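Grokthorpe robotics team halves the demonstrations a robot arm needs to learn a new job

March 26, 2019 — for immediate release

I've been told a press release should be written in the third person, by somebody calm. Sorry! I'm Tia Hollis, I run the manipulation group at Grokthorpe, and we've got a result I'm too pleased about to hand over to anyone else.

We've been working on a training method called Otach. The usual way to teach an arm a job is to guide it through that job again and again, then let a learning program work out the pattern. It's slow, and it's very dull for whoever is doing the guiding. Otach looks at each new demonstration as it comes in, works out which parts of the movement the program is still unsure about, and asks the person for those parts only. If it already knows how to reach for a cup, you don't have to show it reaching for a cup all afternoon.

We tested it over 3,496 trials, all scored by Zinhle Mahlangu and Dumisani Van Wyk, who didn't know which method had trained the arm they were watching. With Otach, the arm learned our full set of picking and placing jobs from 241 demonstrations. The standard method needed twice as many to reach the same score. I made Dumisani run the sums again, and then I ran them myself (sorry, Dumisani).

The idea came from Mbali Mabuza, who was fed up with recording the same grasp over and over and started skipping the bits she thought the arm had already got. Her scores barely moved. Gert Moodley then spent most of a winter turning her hunch into something a computer could do, and it's his version that we're releasing.
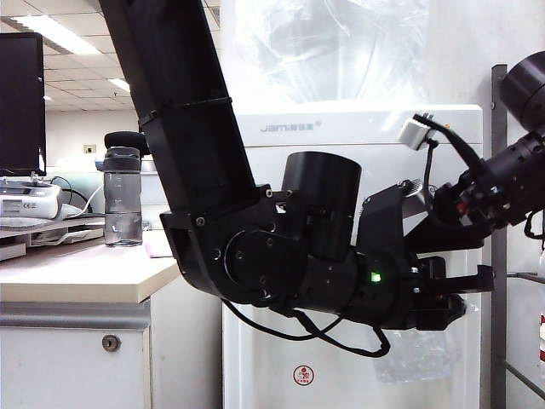
There are limits, and I'd like them in print. Otach does well with hard objects that keep their shape. It's much weaker with cloth, and when two objects are touching it tends to ask for help it doesn't need. We've only tried it with 2 people giving the demonstrations, both of them very used to our arms, so we can't yet say how a beginner would get on.

That's the next study, and it starts in May with our partners at Dikis. The code and the full trial records will go up on the Grokthorpe website the same month, free for anyone to use — please do try to break it, and write and tell us how you managed it.

For interviews or a visit to the lab, contact Tia Hollis at the Grokthorpe press desk.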